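로봇 학습 특론 강의 노트
7강. 손에 드는 그리퍼로 모은 시연 데이터와 모방학습

지난 강의에서 원격조작으로 시연을 모으는 방법을 다루었다. 이번 강의는 사람이 그리퍼를 직접 손에 들고 작업하면서 시연을 기록하는 방법을 다룬다. 수업에서 쓰는 데이터는 Odon 세트이고, 학습 코드는 Gallano 저장소의 10월판을 기준으로 한다. 그 이전 판에는 그리퍼 폭의 부호가 반대로 저장되는 오류가 있으므로 반드시 판을 확인할 것.

7.1 문제 설정

정책 π는 관측 o_t를 받아 앞으로 H 스텝의 행동 a_t, ..., a_{t+H-1}을 한꺼번에 출력한다. 관측은 손목 위치 카메라의 영상과 현재 그리퍼 폭이다. 행동은 현재 손끝 좌표계를 기준으로 한 상대 자세 6차원과 목표 폭 1차원, 합해서 7차원이다.

절대 좌표를 쓰지 않는 이유는 두 가지다. 첫째, 손에 드는 장치에는 로봇 베이스가 없어서 절대 좌표의 원점을 정할 근거가 없다. 둘째, 시연 장소가 바뀔 때마다 원점이 달라지면 같은 동작이 서로 다른 라벨을 갖게 된다. 상대 자세를 쓰면 이 두 문제가 함께 사라진다. 대신 자세 추정의 누적 오차가 행동 라벨에 그대로 들어가는데, H가 짧으면 그 영향은 작다.

손실은 행동 묶음 전체에 대한 평균제곱오차로 시작한다. 다봉 분포 문제(왼쪽으로도 오른쪽으로도 돌아갈 수 있는 경우에 평균을 내면 장애물로 들어간다)는 5강에서 본 대로이고, 확산 정책을 쓰는 방법은 9강으로 미룬다.

7.2 데이터 구성

Odon 세트는 책상 위 집기와 놓기 작업의 시연 1520개로 되어 있다. 이 가운데 200개를 검증용으로 떼어 놓는다. 나누는 단위는 프레임이 아니라 시연이다. 프레임 단위로 섞으면 이웃한 두 프레임이 학습과 검증에 나뉘어 들어가 검증 손실이 실제보다 훨씬 낮게 나온다. 작년 과제에서 가장 많이 나온 감점 사유였다.

시연 하나에는 다음이 들어 있다.
영상 스트림
자세 추정 결과(위치 3차원, 쿼터니언 4차원)
그리퍼 폭
각 스트림의 시각 정보

시각은 스트림마다 따로 찍힌다. 영상과 폭 신호 사이의 지연을 보정하지 않으면 정책이 물체에 닿기 전에 손가락을 닫는 법을 배운다. 보정은 시연 앞부분의 개폐 동작을 이용한다. 영상에서 추정한 폭과 센서 폭의 상호상관을 구하고, 최댓값이 나오는 지연만큼 폭 신호를 민다. 상호상관의 봉우리가 둘 이상이면 그 시연은 버린다.

7.3 폭 신호와 영점

그리퍼 폭 w는 두 접촉면 사이의 거리로 정의한다. 손가락 뼈대 사이의 거리가 아니다. 패드를 붙인 손가락이라면 패드의 두께만큼 차이가 난다. 뼈대 사이 거리를 g, 패드 두께를 왼쪽 d_L, 오른쪽 d_R라 하면

w = g - d_L - d_R

이다. 장치가 실제로 재는 값은 g이고, d_L과 d_R는 영점 조정에서 얻는다. 완전히 닫았을 때 w = 0이 되도록 g의 값을 저장하면 d_L + d_R가 한 번에 정해진다. 두 값을 따로 알 필요는 없지만, 좌우가 크게 다르면 물체의 중심이 손끝 좌표계의 중심에서 벗어난다. 이 편차는 (d_L - d_R)/2이다. 폭 신호만 보아서는 드러나지 않으므로 얇은 물체를 집는 시연을 볼 때 따로 확인한다.

패드가 고무질이면 눌리는 만큼 w가 음수로 나올 수 있다. Gallano 코드는 음수 폭을 잘라내지 않고 그대로 둔다. 음수 값의 크기가 쥐는 힘과 함께 변하기 때문에 약한 힘 신호로 쓸 수 있다. 0에서 잘라낸 데이터로 학습한 정책은 물체를 든 상태에서 힘을 조절하지 못하고 옮기는 도중에 놓치는 일이 잦았다.

7.4 학습

영상 인코더는 사전학습된 것을 쓰고 전체를 미세조정한다. 인코더를 고정하면 학습은 빨라지지만 손가락과 물체가 닿는 순간의 작은 변화를 잘 잡지 못한다. 총 300 에폭을 돌리고, 학습률은 코사인으로 줄인다. 검증 손실이 가장 낮은 시점과 실제 성공률이 가장 높은 시점은 대개 일치하지 않는다. 과제에서는 마지막 시점의 가중치를 제출한다.

데이터 증강은 밝기와 색조 변화, 작은 폭의 무작위 자르기까지만 허용한다. 좌우 반전은 쓰지 않는다. 꼭 써야 한다면 상대 자세의 y 성분과 회전의 해당 성분까지 함께 뒤집어야 하는데, 이 부분에서 실수가 많다.

7.5 시각 도메인 차이

손에 드는 장치로 모은 영상과 로봇 팔에 달린 카메라의 영상은 서로 같아야 한다. 손가락의 모양, 카메라와 손가락의 상대 위치, 렌즈가 같으면 정책 입장에서는 누가 그리퍼를 움직이는지 구별할 단서가 적다. 그래서 손가락이 늘 화면 안에 들어오도록 카메라를 배치한다. 손가락은 화면 안의 기준자 역할도 한다. 물체가 두 손가락 사이의 어디에 있는지가 영상에 바로 나타난다.

이 배치에는 비용이 따른다. 손가락의 겉모습이 변하면 모든 프레임이 한꺼번에 변한다. 패드 가장자리가 조금만 들려도 그 모양이 계속 영상에 남고, 정책이 그 모양에 의존할 수 있다. 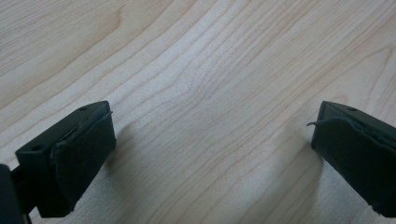 양쪽 손가락의 패드 모서리가 들려 있고, 오른쪽은 끝이 작은 갈고리처럼 말려 나와 밝은 나뭇결 위에서 윤곽이 뚜렷하다. 이런 상태의 패드로 모은 시연만으로 학습하고 새 패드로 실행하면 입력 분포가 달라진다. Chraibi는 그 차이를 크게 걱정할 필요가 없다는 쪽이었다. 패드 상태가 서로 다른 시연을 섞어 두면 인코더가 모서리 모양을 무시하게 되고, 오히려 상태를 하나로 맞춘 데이터가 더 위험하다는 의견이다. 다만 접촉면 자체가 벗겨진 경우는 영상이 아니라 마찰이 달라지는 문제이므로 섞어서 해결되지 않는다고 덧붙였다.

이 의견은 7.6의 비교 실험과 대체로 맞는다. 섞는 비율을 얼마로 할지는 아직 정해진 답이 없다. 과제 데이터에는 패드 상태가 메타데이터로 들어 있으니 직접 비율을 바꾸어 볼 수 있다.

7.6 비교 실험

Todstead 실험대에서 조건 2개를 비교하였다. 조건 A는 패드 상태가 한 가지인 시연만, 조건 B는 여러 상태를 섞은 시연으로 학습한다. 시연 수와 나머지 설정은 같게 맞추었다. 평가는 새 패드를 붙인 로봇 팔에서 하고, 물체의 시작 위치는 미리 정한 순서를 두 조건에 똑같이 적용하였다.

조건 A의 실패는 대부분 접근 단계에서 나왔다. 손끝이 물체 옆으로 비껴 내려가는 형태였다. 조건 B에서는 접근 실패가 줄었고 남은 실패는 주로 놓는 단계에 몰렸다. 검증 손실은 A가 더 낮았다. 검증 시연도 같은 패드로 모은 것이어서 그렇다. 검증 손실만 보고 조건을 고르면 A를 고르게 된다.

실패를 기록할 때는 접근, 쥐기, 옮기기, 놓기의 네 단계 중 처음으로 어긋난 단계를 적는다. 성공률 하나만 적은 보고서는 받지 않는다.

7.7 과제

1) 폭 신호의 지연 보정을 구현하고, 보정 전후의 상호상관 그래프를 제출한다.
2) 음수 폭을 그대로 둔 경우와 0에서 자른 경우를 각각 학습하여 검증용 시연에서 폭 예측 오차를 비교한다.
3) 패드 상태의 비율을 세 가지 이상으로 바꾸어 학습하고, 손가락 영역을 가린 입력에서 행동 예측이 얼마나 변하는지 잰다. 가리는 마스크는 저장소에 있는 것을 쓴다.
4) (선택) d_L과 d_R가 다를 때 생기는 중심 편차를 시연 데이터만으로 추정할 수 있는지 논하라.

보고서는 그래프를 포함해 네 쪽 이내로 쓴다. 다음 강의 전에 확산 모형 복습 자료를 읽어 올 것.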